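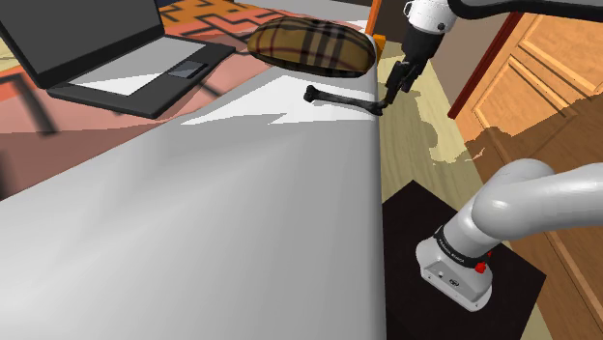

*Simulated cell, gripper closed on the black bone. Cap and laptop are the clutter.*

**Gripper lets go of the bone halfway through the lift. Sim only. What have I set wrong?**

I look after one simulated arm for a tidying task at Grelommont. It closes on the end of the bone well enough, starts up, and drops it. Out of 3,066 runs, 2,759 ended with the bone back on the table. I have raised the friction twice, mostly to feel busy. Nothing has changed in the scene since June except the bone, which came from the Tefera object pack.

---

**Answer 1** (accepted)

You're holding a long thing by one knob, so it wants to swing. Check the bone's centre of mass before touching friction again. Tefera objects often load with the origin at one end, and the physics takes that as gospel. Recompute it from the mesh, then move the grasp point towards the middle of the shaft. Put friction back where it was, too.

**Answer 2**

Try more grip force? Worked for me on Plurnex, with a mug.

> Asker, Mon 3 September: It was the centre of mass. Up to 15 clean lifts in a row now. More force fired the bone at the door.

**Answer 3**

Same fault here, fixed by halving the time step. It now runs at the speed of the Gorkport bus.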